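Household Surfaces and Materials
Unit 4: Pattern, Finish and Upkeep
Notes prepared by Saodah Tambunan

Read these before the studio session. Bayu Lubis will take the session on samples, so bring your Unit 3 worksheets with you.

Where we are

Unit 3 dealt with paint. We now move to surfaces that carry a pattern: printed papers, printed panels, patterned laminates, tile and stone. The main question is how a pattern behaves once it leaves the sample book and goes on a real wall or counter. Students tend to pick from a small square held at arm's length, and the result is often a surprise.

Scale and repeat

The repeat is the distance from one point in a pattern to the next place the same point appears. A small repeat reads as texture from across a room. A large repeat reads as separate shapes. Neither is wrong, but you have to know which one you are buying.

Repeat also affects cost. Each drop of paper must be cut so the shapes meet at the seam, and the offcut is waste. With a plain paper there is almost none. With a large repeat on a short wall you can throw away a good part of every roll. Work this out before you order. The method is on the Unit 3 worksheet, second page.

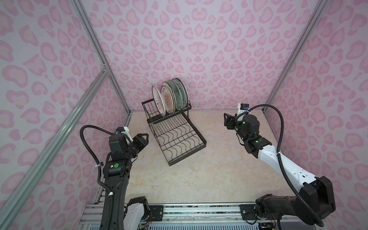
Drops can be straight match or half-drop match. In a straight match the same shape sits at the same height on every strip. In a half-drop, every second strip is shifted down by half the repeat. Half-drop patterns hide seams better and are harder to hang. Spotted and floral prints are often drawn this way so the eye does not pick out rows.

Color at a distance

Two colors that are close in lightness will blend when you step back. Two that are far apart in lightness will keep their edges. Squint at the sample. If the pattern disappears, it will also disappear from the doorway.

Look at samples in the room where they will be used, once in the morning and once under the evening lamps. In the Mackay house study, which we use again in Unit 6, the owners chose a gray paper by daylight and found it looked green at night. They had changed the bulbs before they changed the paper, and they had never seen the two together.

Stone and stone-look surfaces

Veining is a pattern too, but a loose one. In real marble the veins come from minerals other than the main calcite. No two slabs are the same, and a long counter may need two slabs placed so the veins run on from one to the other. Ask to see the slabs themselves and not a photo of the type.

Printed stone-look surfaces copy the veining and repeat it. On a small table you will not see the repeat. On a floor you may, particularly if the installer lays every plank or tile the same way around. Mix the boxes and turn the pieces.

Pale veined surfaces are forgiving of crumbs and dust and less forgiving of coffee and rust. Metal items left standing in water are a common cause of rings. Wipe under them and let the surface dry.
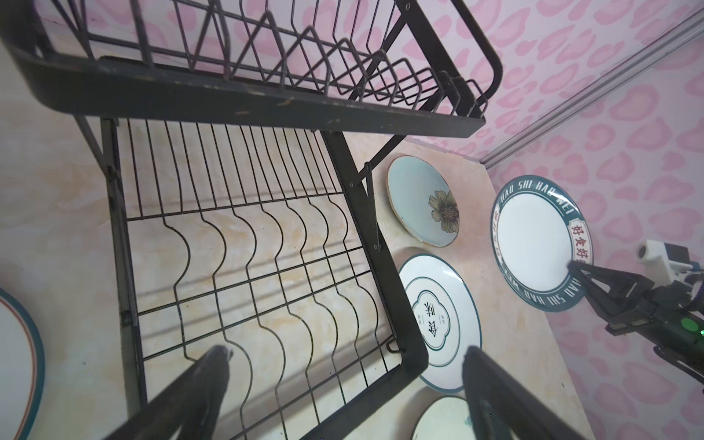
Black two-tier dish rack on a pale surface with marble-like streaks.

Real marble reacts with acid. Lemon juice, vinegar and many bathroom cleaners will leave a dull mark called an etch. An etch is damage to the surface and will not wash off. Sealer slows down stains but does not stop etching. Use a mild dish soap and water.

Coated metal in the kitchen

Racks, hooks and rails are usually steel with a coating. The coating wears first where things rub: rims, corners and feet. Once bare steel shows, rust can start. Check the feet, where the wear is hardest to see and does the most harm to the counter. Rubber caps are cheap and can be replaced.

Terms to know for the quiz

Repeat
Straight match
Half-drop match
Drop
Etch
Sealer

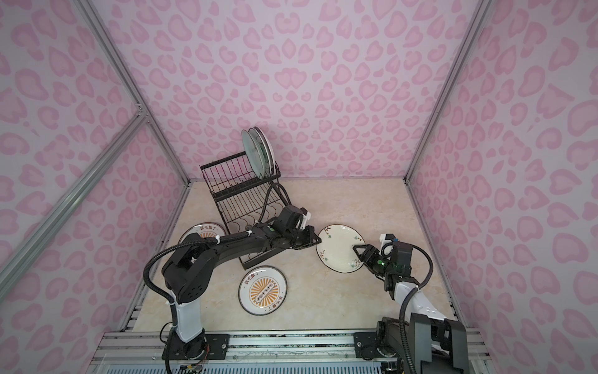

Assignment

Choose one room you can visit twice in a day. Write 400 words on one patterned surface in it. Cover the repeat, the match at the seams, how it looks from the doorway, and how it changes with the light. Add a sketch of one full repeat with measurements.

Do not choose a surface from the Sorkemen sample set, as we go through that in the session. The set is kept in the cabinet by the sink and must stay in the studio.

Due at the last session in March. Late work loses 3 points.

Reading

Siltent course pack, the section on printed papers. Skip the pages on flocking.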